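13 Jul 2019 – bench notes, guitar amp + the tape echo

Started on the Aritar head again. Still the hum. Two different hums, I'm now pretty sure: one at 120 that tracks the volume knob and one lower down that doesn't care what you do. Pulled the phase inverter tube and the low one stays. So it's power section or the supply itself. Old filter caps, should have done them in March when it was open for the output transformer. Didn't. Lesson noted, again.

Drained the supply first, meter on the first cap, waited till it read under a volt. Whoever opens this next – do the same, the bleeder resistor is open. Haven't replaced it yet, on the list.

New caps in for the first 2 stages. Screen supply cap looked fine but the end was a bit domed so did that too. Reflowed the ground bus while in there. One joint near the input jack moved when I poked it with a chopstick, that one was never soldered properly, just sitting in old flux.

Back on the variac, brought up slow. Low hum gone. 120 one still there but quieter. Plate voltages all a bit high now, bias needed backing off. Set it cold for now, will warm it up by ear when the band has it in a room. They like it dirty anyway – the rhythm guy plays everything on the bridge pickup with the mids all the way up and wants it to bark on the palm mutes and not go flubby.

Coupling cap swap: tried the smaller value into the second gain stage. Way better on drop tuning. The bottom is tighter, chugs stop when his hand stops. Lost a bit of fatness on the clean side, I can live with that, not sure they can. Left the old cap taped inside the chassis in case they want it back.

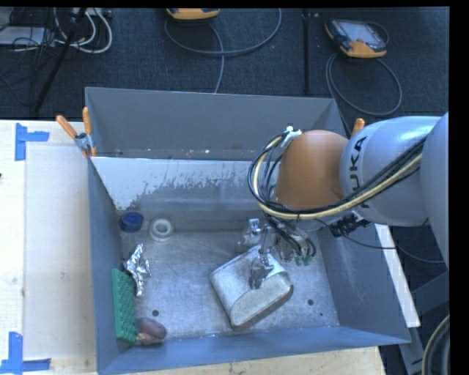

Ground for the reverb tank next. The tank return was grounded at both ends, classic loop. Lifted it at the tank side and most of the remaining 120 went with it. Could have saved an hour by starting there. What's left is normal amp noise, I'd send it out like this.

Tank itself: one spring is stretched, you can hear it on hard hits, a sort of boing that comes in late. Replacement is a long-decay type, they asked for medium. Order medium.

Effects loop still crackles. Cleaned the switched jack, ran a plug in and out, better but not cured. Suspect the contact has lost its spring. Bend it or replace? Replace. Bending lasts one tour.

**Ķēniņš tape echo**

Came in with the Clollport lot. Complaint was "warbles". It does warble. Pinch roller has a flat on it from being parked engaged, probably for years. Capstan was filthy, cleaned with alcohol and swabs till they came up white. Demagnetized the heads with the unit off, pulled the wand away slowly before switching off.

Ran the test tone through, wobble still there but slower and shallower. Some of that is the tape, the loop in it was worn through to shiny. Made a new loop from the fresh reel, splice at the usual angle, ran ok first time, second time it jumped the guide. Guide post was leaning. Straightened by hand, very gently, seems to hold.

Repeats are darker than the manual says they should be. Don't think I mind. Put a guitar through it with the Aritar just breaking up and the repeats sit right behind the dry note, sounds like a record. With the feedback up it runs away nicely, low moan first and then the howl. Drummer will hate it.

Playback head azimuth: left alone. Somebody has been at that screw with the wrong driver, and I don't want to be the one who strips it.

**Natum mixer, channel 14**

Dead on arrival, both line and mic. Swapped the ribbon with 13, fault stays with 14, so not the ribbon. Op amp has one rail missing. Traced back to a cracked trace right by the standoff, looks like someone overtightned the screw. Jumpered with a bit of resistor leg. Works. Pre is quiet, EQ sweeps clean, fader scratchy at the bottom.

Channel 3 has the opposite problem, never shuts up. Phantom stays on regardless of the switch. Put tape over it with DO NOT USE RIBBONS. Need the switch part, it's a push-push with the long shaft, none in the drawer.

Did a quick test recording while it was all hooked up. Guitar head into the 2x12, dynamic on the cone edge, echo return on its own channel. Played the same riff with old and new coupling cap (clip leads, don't tell anyone) and printed both. File is on the shop drive under 946, that's the ticket number for the head. Listen on real speakers, on the laptop you can't tell them apart.

To do / loose ends

- bleeder resistor in the Aritar, BEFORE it leaves
- medium decay tank
- switched jack for the loop
- pinch roller – rebuild or find one? rebuild takes weeks, ask them if there's a show
- push-push switch for ch 3
- fader cleaner is almost out, the good one, not the oily stuff
- write up the coupling cap change on the schematic copy in the folder, pencil is fine

Amp has to soak for a couple hours with the back off before I trust the bias. Leaving it on the dummy load at low volume while I do the fader. If the fuse goes, look at the rectifer first, it's the one original tube left in there and it flashed a little on the first power up.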